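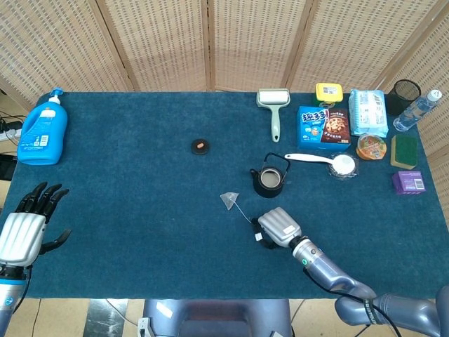

A catch-all table with detergent, a teapot, cookies and a sponge among its holdings.

Household > Storage and Disorder > Surfaces > Catch-all table

Catch-all table
By Inese Rebane
06/08/2026

We use cookies to remember your preferences and improve this site. By continuing to browse you accept our cookie policy.

A catch-all table is a horizontal surface in a home or shared workplace on which objects accumulate without having been assigned to it. It differs from a storage table mainly in that no one will admit to having started it. Related terms include drop zone, dump table and, in the Skollavwood area, "the sideboard," used even where no sideboard is present.

Origin of the term

The expression was popularized by the household writer Helju Butkienė in her pamphlet The Flat Places, printed in Skesten in a run of 300 copies. Butkienė held that any surface between knee and chest height would attract objects within a day of being cleared. Her publisher is said to have kept the unsold copies on one.

Typical contents

The contents of a catch-all table are drawn from several rooms at once. Cleaning supplies are nearly always represented: a jug of detergent with a pump top, a lint roller, wipes, a two-sided sponge with its green scouring layer uppermost. Food forms a second group, commonly a box of cookies and a jar with a bright lid. Tableware turns up as single pieces, such as a small black teapot or a white plastic spoon, usually parted from whatever they were meant to go with. Stationery tends to be present in the form of a mesh pen holder, an item bought to reduce clutter and now part of it.

Small boxes and lids are classed by most authors as residue. Divya Pai, who surveyed 65 households for the Clalix Home Almanac, found that residue outlasted every other category and was often carried along when the family moved.

Arrangement

Objects drift toward the back and sides, leaving an open patch in front. Pai called this patch the apron and considered it the last working part of the table. Tall items such as jugs stay upright, while bottles and spoons lie where they were put. A textile covering slows the drift, though it collects crumbs in return, which may explain the lint roller.

Clearing

The Dhillon method, named for the boarding house where it was first tried, allows 5 minutes per session and forbids moving anything to another table. Maarja Uibo's later revision dropped the second rule after complaints. Deividas Koppel recommended clearing every October and is not known to have done so himself.

See also: Junk drawer; Chair, clothes-bearing; Windowsill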